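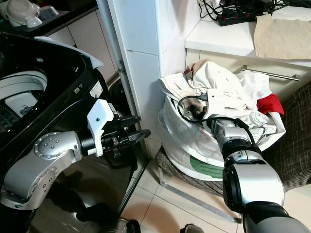 Chapter 7
Teaching by Demonstration

Some jobs are hard to write down as a program. Moving laundry from a bag to a washing machine is one of them, as clothes never fold the same way twice. It is often easier to show the robot what to do.

This chapter covers two ways of showing. In hand guiding, a person holds the arm and moves it through the task. In remote control, the person works a separate device and the arm follows – the method used at the Dulcombe lab, where 241 laundry demonstrations were recorded. Section 7.1 starts with hand guiding and the joint data it produces.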